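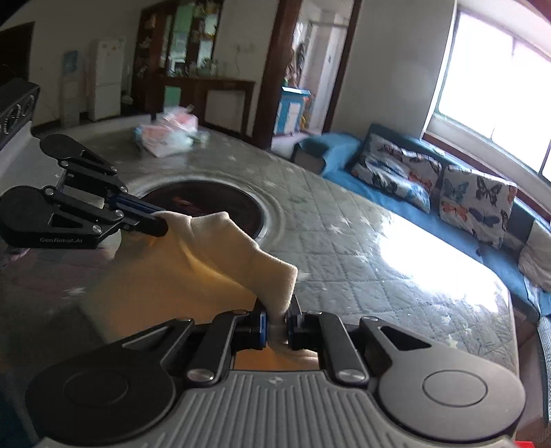
Norkalent 프로젝트 최종 보고서
손에 드는 그리퍼로 가르치는 수건 접기: 가정집에서 모은 양손 시연

Wallitness 학기 프로젝트 / 로봇 학습 분과

요약

수건이나 담요처럼 두께가 있는 천을 로봇이 양손으로 펴고 접게 하려면 어떤 시연이 필요한지 알아보았다. 로봇 팔을 원격으로 조종하는 대신 사람이 그리퍼를 양손에 하나씩 들고 직접 천을 다루었고, 그때 기록된 손목 시점 영상과 손가락 벌림 정도, 그리퍼의 움직임을 학습에 썼다. 실제 가정집에서 시연 134개를 모았으며, 학습한 정책은 학교의 양팔 로봇 Tavares에서 시험했다. 반으로 접기 과제를 15번 시켜 7번 성공했다. 숫자만 보면 절반이 안 되지만, 처음 성공했을 때 우리 조가 지른 소리를 옆 실험실에서도 들었다고 한다.

이 보고서는 결과보다 시연 과정에 지면을 더 많이 썼다. 같은 장비로 비슷한 일을 해 보려는 다음 학기 조가 읽을 것이라고 생각하고 썼기 때문이다. 학습 코드인 Kekano의 설정은 부록 파일에 따로 정리해 두었다.
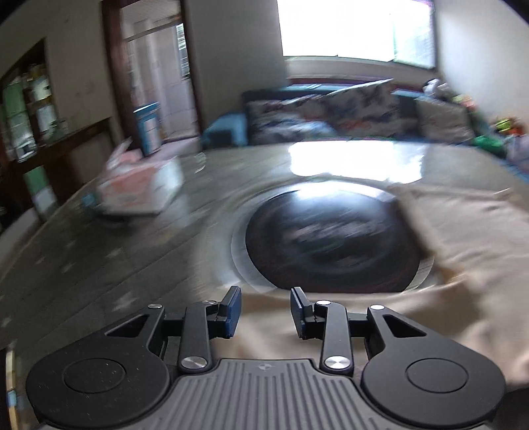

글 Jeanine Goossens · Mihret Worku
5월 5일 토요일 제출

1. 왜 천인가

1월에 주제를 정할 때 후보는 컵 쌓기, 서랍 열기, 천 접기였다. 컵과 서랍은 앞선 조들이 이미 해 본 일이고 참고할 코드도 많았다. 천은 달랐다. 같은 수건을 같은 자리에 던져도 매번 다른 모양으로 떨어진다. 모서리가 안으로 말려 들어가면 카메라에서 아예 사라지고, 한쪽을 당기면 반대쪽이 따라 움직인다. 조 모임에서 이 이야기를 하다가 둘 다 너무 신이 나서 다른 후보는 더 검토하지도 않았다. (지도 조교가 중간 발표 때 이 점을 지적했고, 맞는 말씀이라고 생각한다.)

천 중에서도 폭신하고 두꺼운 베이지색 천을 골랐다. 얇은 천은 손가락 사이에서 미끄러져도 영상에 잘 드러나지 않는데, 두꺼운 천은 물린 자리가 눌리면서 주름이 뚜렷하게 잡힌다. 어디를 얼마나 깊이 물었는지 사람이 영상만 보고도 판단할 수 있어서 나중에 시연을 골라낼 때 큰 도움이 되었다.

2. 시연 방식의 선택

처음 계획은 원격 조종이었다. Tavares에는 조종용 팔이 딸려 있고, 그 팔을 움직이면 로봇 팔이 따라 움직인다. 연습 삼아 며칠 해 보았는데 딱딱한 물건은 금방 익숙해졌다. 문제는 천이었다. 손끝에 아무 느낌이 오지 않으니 천이 얼마나 팽팽한지 알 수가 없고, 조금 더 당겨도 되겠지 하는 순간 한쪽이 빠져 버린다. Mihret은 조종이 꽤 능숙한 편인데도 모서리 하나를 잡으려고 여러 번 허공을 집었다.

그래서 손에 드는 그리퍼로 바꾸었다. 이 방식에서는 시연하는 사람이 그리퍼를 쥐고 천을 직접 집는다. 천이 당겨지는 힘이 손에 그대로 전해지고, 두 손을 맞추는 일도 평소 빨래를 개던 감각으로 된다. 첫날 저녁에 이미 한 손으로 모서리를 들고 다른 손으로 아래쪽을 훑어 찾는 동작이 나왔는데, 원격 조종으로는 며칠이 지나도 못 하던 동작이었다!

물론 대가가 있다. 사람 손은 로봇 팔이 갈 수 없는 자세로도 쉽게 꺾인다. 빠르기도 하다. 우리가 모은 초반 시연 가운데 상당수는 Tavares의 관절 범위를 벗어나서 쓸 수 없었다. 이 문제를 어떻게 줄였는지는 4절에 적었다.

3. 장소와 준비

촬영은 학교 실험실이 아니라 Jeanine이 지내는 집에서 했다. 실험실 책상 위에서만 모은 시연으로 학습하면 책상이 조금만 바뀌어도 정책이 헤맨다는 이야기를 선배 조 보고서에서 읽었기 때문이다. 거실에는 침대와 소파, 큰 창이 한 공간에 있어서 카메라 방향이 조금만 바뀌어도 배경이 크게 달라진다. 천을 다루는 자리는 2곳으로 정했다.

침대 위. 밝은 회색 누비 커버가 깔려 있고, 높이가 있어서 허리를 덜 굽혀도 된다. 표면이 푹신해서 천 밑으로 손가락을 밀어 넣기 쉽다. 대신 커버까지 같이 집는 일이 잦았다.

바닥. 반들반들한 회색 타일이라 천이 잘 미끄러진다. 한쪽만 잡고 당기면 천 전체가 끌려오기 때문에 두 손이 번갈아 눌러 주어야 한다. 어렵지만 배울 것이 많은 자리였다.

방을 일부러 치우지는 않았다. 주변에 물건이 있는 상태가 이 프로젝트의 조건 가운데 하나였고, 소파 위 쿠션이나 장식장 같은 것이 손목 카메라에 계속 들어왔다 나갔다 한다. 나중에 들여다보니 이런 물건들이 그리퍼의 위치를 추정하는 데 기준점 노릇을 해 주었다. 흰 벽만 가까이 보이는 구간에서는 추정 궤적이 튀는 일이 있었는데 무늬가 많은 쪽을 향할 때는 그런 일이 드물었다.

빛은 마지막까지 골칫거리였다. 소파 위쪽 창에서 들어오는 낮 햇빛이 강해서 창은 하얗게 날아가고, 침대 커버의 누비 무늬도 일부가 밝은 빛에 묻힌다. 타일에도 창빛이 반사된다. 커튼을 치고 찍자는 의견과 그대로 두자는 의견이 갈렸고 결국 그대로 두었다. 로봇이 언젠가 집에서 일한다면 햇빛도 만날 것이라는 Mihret의 주장이 이겼다.

4. 시연 규칙

초반에는 규칙 없이 각자 편한 대로 접었다. 그랬더니 두 사람의 시연이 서로 너무 달랐다. Jeanine은 먼 쪽 모서리부터 잡고, Mihret은 가까운 쪽을 잡아 털듯이 폈다. 둘 다 결과는 깔끔하지만 섞어서 학습시키면 정책이 중간쯤을 집으려고 한다. 아무것도 없는 중간을!

그래서 순서를 이렇게 통일했다.

시작할 때 두 그리퍼의 손가락을 모두 벌리고, 천이 양쪽 카메라에 들어오는 곳에서 잠깐 멈춘다.
왼손이 먼저 모서리를 문다. 손가락 안쪽 파란 부분이 천에 충분히 덮일 때까지 넣는다.
오른손은 왼손이 들어 올린 다음에 움직인다. 늘어진 천을 따라가며 반대쪽 끝을 찾는다.
두 손이 다 물었으면 천이 펴질 만큼만 벌린다. 팽팽하게 당기지 않는다.
내려놓고, 접고, 손가락을 벌린 뒤 위로 빠져나온다.
놓쳤을 때는 멈추지 말고 다시 잡는다. 실수도 기록에 남긴다.

마지막 규칙은 중간에 추가했다. 처음에는 놓친 시연을 전부 지웠는데, 그렇게 학습한 정책은 한 번 놓치면 빈손으로 나머지 동작을 끝까지 했다. 아주 우아하게 공기를 접었다. 다시 잡는 장면이 들어간 뒤로는 이런 일이 눈에 띄게 줄었다.

속도도 문제였다. 천을 찾으러 다가갈 때 손이 빨라지면 손목 영상이 흐려진다. 바닥에서 시연할 때 특히 심해서, 타일 쪽으로 그리퍼를 뻗는 구간의 영상에서는 바닥이 번져 보인다. 서로 옆에서 천천히, 천천히 하고 말해 주는 것이 제일 잘 들었다. 팔꿈치를 몸에 붙이는 것도 권한다. 손이 자연스럽게 느려지고, 앞에서 말한 관절 범위 문제도 함께 줄어든다. 단점은 어깨가 아프다는 것이다. 생각보다 훨씬 아프다.

5. 고르기와 학습

모은 시연 134개는 두 사람이 각각 처음부터 끝까지 돌려 보았다. 판단이 갈리면 같이 앉아서 다시 보았다. 가장 많이 다툰 것은 그리퍼가 천을 겹으로 문 경우였다. 겉으로는 잘 접혔지만 아래층이 안으로 말려 있어서, 이것을 성공이라고 부를지 정하기가 애매했다. 결국 접힌 모양만 보고 판단하기로 하고, 겹으로 문 시연에는 따로 표시를 남겼다.

영상을 보면서 가장 재미있었던 것은 두 카메라가 서로를 보는 순간이다. 한쪽 그리퍼의 카메라에 다른 쪽 그리퍼가 비스듬히 들어와 천 모서리를 물고 있는 모습이 잡힌다. 우리는 이 장면이 오히려 방해가 될까 걱정했다. 그런데 상대 그리퍼가 보이는 구간을 가리고 학습시켜 보니 두 손의 박자가 무너졌다. 오른손이 왼손을 기다리지 않고 먼저 내려가 버리는 것이다. 이 비교는 횟수가 적어서 단정할 수는 없지만, 다음 조가 꼭 제대로 실험해 주었으면 하는 부분이다.

학습은 Kekano의 기본 모방 학습 설정을 거의 그대로 썼다. 입력은 양쪽 손목 영상과 손가락 벌림 정도이고, 출력은 앞으로 짧은 시간 동안 두 그리퍼가 움직일 궤적이다. 바꾼 것은 영상 밝기를 무작위로 흔드는 정도를 키운 것뿐이다. 창가 햇빛에 정책이 속지 않게 하려는 목적이었다.

6. Tavares에서의 시험

시험은 학교에서 했다. 로봇 앞에 매트를 깐 낮은 탁자를 놓고, 시연에 쓴 천을 가져와 매번 위에서 떨어뜨렸다. 두 팔이 천을 들어 반으로 접고 손가락을 뗀 다음, 접힌 상태가 유지되면 성공으로 보았다. 15번 가운데 7번이 성공이었다.

실패는 대부분 두 번째 손에서 나왔다. 첫 번째 손은 모서리를 꽤 안정적으로 찾는다. 그런데 늘어진 천의 반대쪽 끝을 찾는 단계에서, 끝이 아니라 가운데 주름을 모서리로 착각하는 일이 잦았다. 두꺼운 천이 접히면서 생기는 둥근 주름이 손목 카메라 각도에서는 정말 모서리처럼 보인다. 사람인 우리도 영상만 보면 가끔 헷갈렸다.

다른 실패 하나는 너무 얕게 문 것이다. 손가락 끝으로만 살짝 집어서 들어 올리자마자 천이 빠졌다. 그래도 이때 로봇이 잠깐 멈칫하더니 도로 내려가 천을 다시 집었다. 끝내 접지는 못해서 실패로 기록했지만, 우리가 일부러 남겨 둔 실수 시연이 거기서 나온 것 같아 둘 다 한참 그 영상을 돌려 보았다.

7. 아쉬운 점

천을 한 종류밖에 쓰지 않았다. 색이 다른 수건도 함께 찍을 계획이었지만 시연 규칙을 고치느라 시간을 다 썼다. 규칙을 먼저 정하고 촬영을 시작했다면 앞부분 시연을 훨씬 많이 살렸을 것이다.

침대와 바닥 중 어느 쪽 시연이 더 도움이 되는지도 따로 비교하지 못했다. 느낌으로는 바닥 쪽이 다시 잡는 동작을 많이 가르쳐 준 것 같은데 근거로 내놓을 표가 없다.

원격 조종과의 비교도 공정하지 않다. 우리는 원격 조종을 며칠 해 보고 그만두었고, 손에 드는 그리퍼는 학기 내내 썼다. 충분히 연습한 사람이라면 원격 조종으로도 좋은 천 시연을 만들 수 있을지 모른다. 그쪽은 로봇이 실제로 할 수 있는 동작만 기록된다는 분명한 장점이 있다.

8. 다음 조에게

장비를 받으면 녹화부터 켜지 말고 그리퍼를 든 채 집에 있는 수건을 실컷 접어 보기 바란다. 손가락이 어디까지 벌어지는지, 어느 각도로 들어가야 천만 집히고 밑에 깔린 것은 안 집히는지 몸으로 알게 된다. 그다음에 규칙을 글로 적고, 서로의 시연을 바꾸어 보고, 규칙을 고친 뒤에 찍으면 된다.

시연 영상은 찍은 날 바로 확인하자. 우리는 며칠치를 몰아서 보다가 한쪽 카메라의 초점이 어긋난 것을 늦게 발견했다. 렌즈 닦는 천도 챙기는 것이 좋다. 두꺼운 천에서 나온 보풀이 생각보다 잘 붙는다.

시연 목록과 겹으로 문 시연의 표시, 시험 영상은 Norkalent 공유 폴더에 날짜별로 올려 두었다. 목록의 비고란에 적힌 줄임말은 폴더 맨 위의 텍스트 파일에 풀어 놓았다.

역할 분담
Jeanine Goossens: 촬영 장소 준비, 시연, 시연 규칙 작성, 보고서 1~4절과 8절
Mihret Worku: 시연, Kekano 학습, Tavares 시험, 보고서 5~7절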